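第2章 食卓に敷く布

第1章では、糸がどのように縒られ、どのように染められるかを、少し駆け足で見てきました。糸の話はどうしても細かくなりますから、途中で眠くなった方もいらっしゃるかもしれません。どうぞご安心ください。この章からはいよいよ、糸が一枚の布になり、その布が暮らしの中で使われるところへ話が移ります。最初に取り上げるのは、食卓に敷くランチョンマットです。

なぜカーテンでも毛布でもなくランチョンマットなのか、と教室でよく聞かれます。理由はいくつかあるのですが、いちばん大きいのは、全体がひと目で見渡せるということでしょうか。カーテンはひだに隠れてしまいますし、毛布はたいてい畳まれています。ところがランチョンマットは平らに置かれ、四つの辺がきちんと見え、しかも一日に何度も人の目の前に来るのです。それなのに、毎朝その上でパンを食べている人に「お宅のマットはどんな柄ですか」と尋ねると、案外答えられないものなんですね(私も若いころ、先生にそう聞かれて困りました!)。

私がまだハークヴィルの織物教室に通っていたころ、リース・アシュビーという先輩がおりました。食事に招かれると、皿が出てくる前にマットの端をそっとめくって裏を見てしまう人で、隣に座るこちらは冷や冷やしたものです。けれども今になって思えば、布を学ぶ者としては実に正しい態度でした。表で見えている糸が裏でどうなっているか、端はどう始末されているか、それを知らずに柄だけを語ることはできないからです。

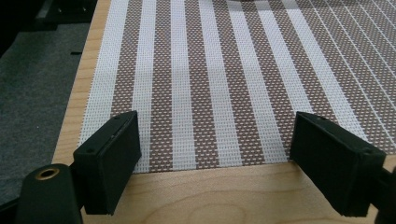 縞というのは、織物の柄の中でもとりわけ古く、とりわけ素直なものです。経糸の色を途中で替えれば縦の縞になり、緯糸の色を替えれば横の縞になります。ただ、縦か横かは置き方ひとつで入れ替わってしまいますので、この本では、使う人から見た向きを「縦」「横」と呼び、織るときの向きは「経」「緯」と書き分けることにします。はじめは面倒に感じられるかもしれませんが、第8章で二重織りに進むころには、この区別がきっとありがたくなります。

さて、縞を見るときには、色よりも先に幅を見てください。広い白の縞は目を休ませてくれますし、細い線がぎゅっと並んだところは、同じ色を使っていても、ずっと細かく、濃く感じられます。茶と白のように落ち着いた二色だけでも、無地の帯、細かな模様の入った帯、細い線の集まりを並べれば、一枚の中にずいぶん豊かな変化が生まれるものです。小さな四角が規則正しく散らしてあれば、離れて見たときには茶色が少しやわらいで見えるでしょう。近づいたり離れたりして、ぜひ確かめてみてください。

もうひとつ、忘れてはならないのが下に来るテーブルの色です。マットは壁に掛ける布とちがい、必ず何かの上に載ります。蜂蜜のような明るい色の木に茶と白の縞を合わせると、茶の部分は木と親しくなり、白の部分がすっと前に出てきます。同じマットを黒い天板に載せたらどうなるでしょうか。ドスデールの教室で五月に生徒さんたちと試したときには、まるで別の品のようだと声が上がり、お茶の時間がすっかり延びてしまいました。

この章の前半では、縞の幅と間隔の決め方を学び、方眼紙に自分の縞を描いてみます。後半では端の始末を扱います。まっすぐな端は、仕上がってしまえば当たり前に見えるのですが、初めて織る方がいちばん苦労なさるところでもありますから、ページを多めに取りました。糸は教室で使い慣れた木綿を前提に書いていますが、お手元に麻があれば、それで進めてくださっても構いません。

本文に入る前の準備

お宅にあるランチョンマットを一枚、テーブルに広げてください。布でも、編んだものでも結構です。定規を当てて、いちばん広い縞といちばん狭い縞の幅を測り、ノートに書き留めます。縞がなければ、柄が繰り返すまでの長さを測りましょう。それから裏返して、表と同じところ、ちがうところを言葉で書いてみてください。絵が得意な方は、絵でももちろん構いません。このノートは2.1節ですぐに使いますので、どうぞなくさずに、本にはさんでおいてくださいね。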